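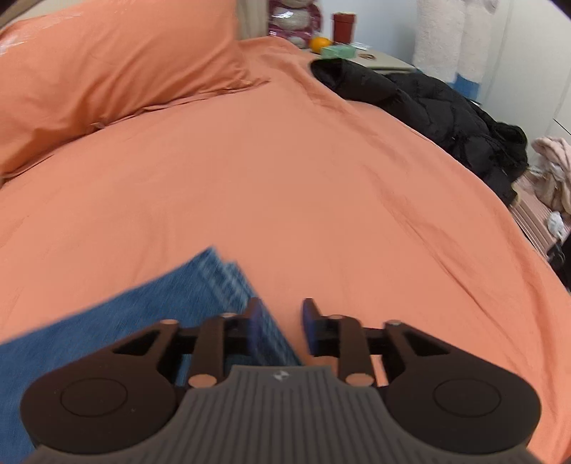 Lertchai Saengthong objected to the usual definition, writing that denim should be classed by its weave and never by its color, as undyed and black cloths are made on the same looms. Most textile handbooks now follow this usage.

Denim is a warp-faced cotton twill in which the weft passes under two or more warp yarns, producing a diagonal rib. In the common blue form, the warp is dyed with indigo and the weft is left white – the reverse of the cloth is therefore paler than the face.

Dyeing

Indigo does not dissolve in water and must be reduced before use. The yarn is dipped and then exposed to air, where the dye returns to its insoluble form. Repeated dips build up the shade. The dye stays near the surface of the yarn, and the core remains light. Abrasion exposes this core and causes fading along seams and folds.

The Lamrani mill at Plesow dyed in rope form, with 36 ropes to a range. The Curberg works used sheet dyeing, which needs less floor space but gives less even penetration.

Small goods and offcuts

Cutting waste is sewn into patches, pouches and linings, or shredded for padding.

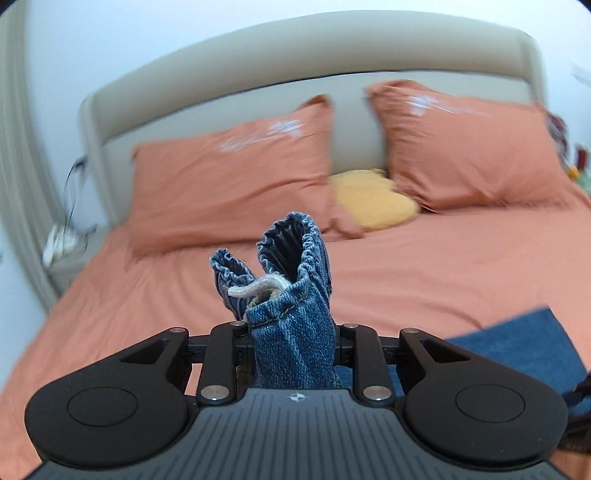
Shrinkage

Unsanforized denim shrinks on first washing, mainly in the warp direction. Mechanical pre-shrinking reduces this to a small residual value.

Contact | © Ollisitz Textile Reference | Back to top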